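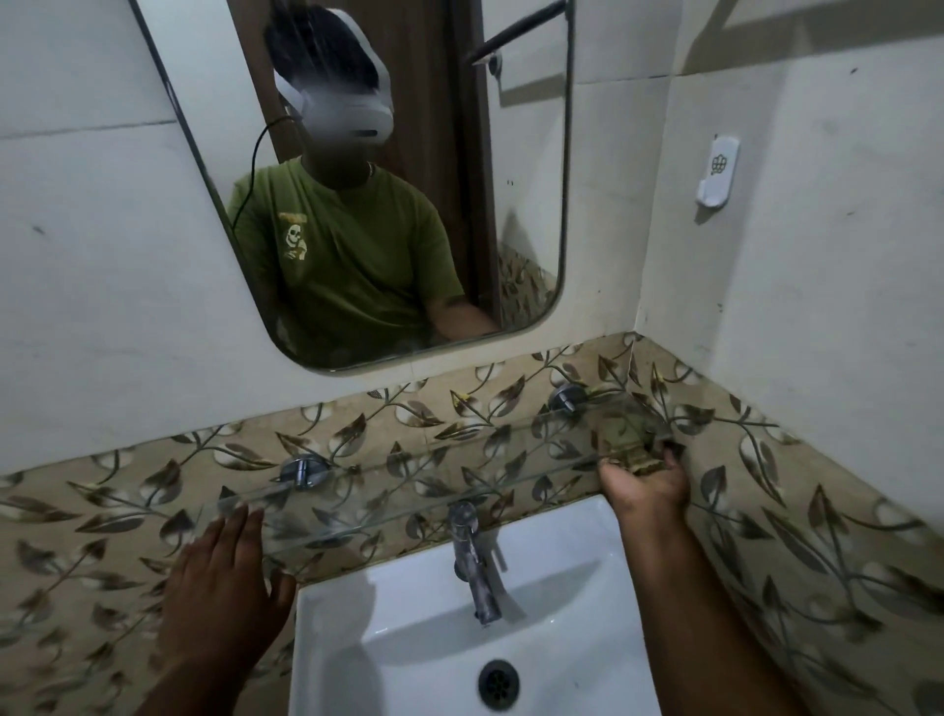
# Skirnwood washroom set

Headset recordings of people doing small tidying and cleaning jobs in domestic washrooms. The set is used to show a robot a task by hand, before any remote-control sessions are run on the same task. Maintained by Justinas Vītola. Recording protocol by Trí Âu.

Status: in use. Last layout change in May.

## Contents

| Item | Value |
|---|---|
| Task families | 4 |
| Episodes | 300 |
| Held-out episodes | 100 |
| Viewpoint | head of the demonstrator |
| Hands | bare, both tracked |

The held-out episodes are counted within the total. They come from washrooms that do not appear in the training part.

## Task families

- `shelf_clear`: take small items off a shelf above a basin, one at a time or in pairs.
- `shelf_place`: put items back at a requested end of the shelf.
- `basin_wipe`: wipe the rim and bowl with a cloth.
- `tap_operate`: open and close a single-lever tap.

Left and right are always given from the demonstrator's side. A mirror above the basin does not change this.

## Recording

The demonstrator wears a VR headset and works at normal speed. An episode starts when both hands enter the view and stops when they leave it. One hand may rest on a fixed surface while the other works. Resting contact is labelled `support` and should not be trained as a grasp.

Cabled headsets are allowed. Route the cable behind the shoulder where possible and check that it does not cross the working area.

## Known problems

**Mirrors.** The hand tracker sometimes locks on to a reflected hand, mostly when the real hand is low in the view. Each episode has a `mirror` flag. Where it is set, poses behind the mirror plane are dropped and the gap is left empty. Do not interpolate across gaps longer than 3 samples.

**Glass shelves.** Depth on clear glass is poor. The sensor tends to return the wall or tiles behind. Shelf height was measured by hand and is stored in `fixtures.json`. Use that value for contact labels.

**Patterned tiles.** Small brown or green items against leaf-patterned tiles are often missed by the item detector. Boxes in these episodes were drawn by hand.

**Chrome.** Highlights on taps and shelf brackets produce false item detections. The filter in `tools/chrome_mask.py` removes most of them. It also removes some real foil packets, so it is off by default.

## Faces

Demonstrators can be seen in mirrors. Reflected faces are blurred before release. Clothing and the room behind are left as recorded. Report any unblurred face by episode name and do not copy the file elsewhere.

## Layout

```
skirnwood/
 episodes/
 heldout/
 fixtures.json
 labels/
 tools/
```

Hand poses are in metres, in the head frame. To get them in the basin frame, apply the transform stored with each episode. Older episodes store its inverse; check the `frame_version` field first.

## Not covered

Force and touch are not recorded. The set is not suitable for learning grip strength, and results on wet items should not be assumed to carry over.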